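Visit report: Holtau joinery works, 13 February 2020
Prepared by Ilham Kwok

The works at Holtau make timber doors, fixed screens and wall panelling. The visit took in the timber store, the machine shop, the finishing room and the drawing office, in that order. Its purpose was to see how moisture is controlled between delivery and assembly, after two of our own jobs had shown open joints in their first winter.

## Timber store

Boards arrive kiln dried and are stacked on sticks under cover. Each stack carries a card with the delivery date and the meter readings. The store is held at a steady humidity by a single Durkska unit at the north end. Readings are taken from the middle of the stack as well as the outside, a practice we do not follow at present. A board is rejected if it reads more than 8 per cent above the figure on its delivery note. In the last full year 47 boards were sent back out of 1,559 received.

Offcuts are kept and graded by length. Short strips go into panel infill, where the pieces are small enough for movement across each one to be slight.

## Machine shop

Grooves for panels are cut on a Wokero spindle moulder. The foreman leaves a gap on each long edge and does not glue the panel into its groove. Glue is used at the frame joints only. Test joints from each batch are pulled apart on a bench rig, and the results go into a ledger kept beside it. The most recent entry was number 236.

Dust extraction was adequate at the moulder and poor at the cross-cut saw, where the hose had been patched with tape.

## Finishing room

Frames are painted before the panels go in. This adds a day to the work but avoids a bare line showing when the panel shrinks. The paint is a Santoso water-based product, two coats, with a light sanding between them. The racks were full and there was little room to turn a long piece.

## Drawing office

Designs are modelled on screen and sent to the customer for approval before any timber is cut. Changes after approval are charged. The office uses a small set of standard colours and wood tones.

## Points to follow up

- Price of a second moisture meter with long probes.
- Trial of painting frames before fitting, on one job in March.
- Copy of the Holtau stack card, which they have agreed to send. 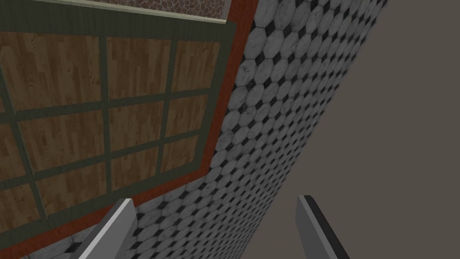
*Rendered view of a panel design: wood-grain infill in an olive-green grid.*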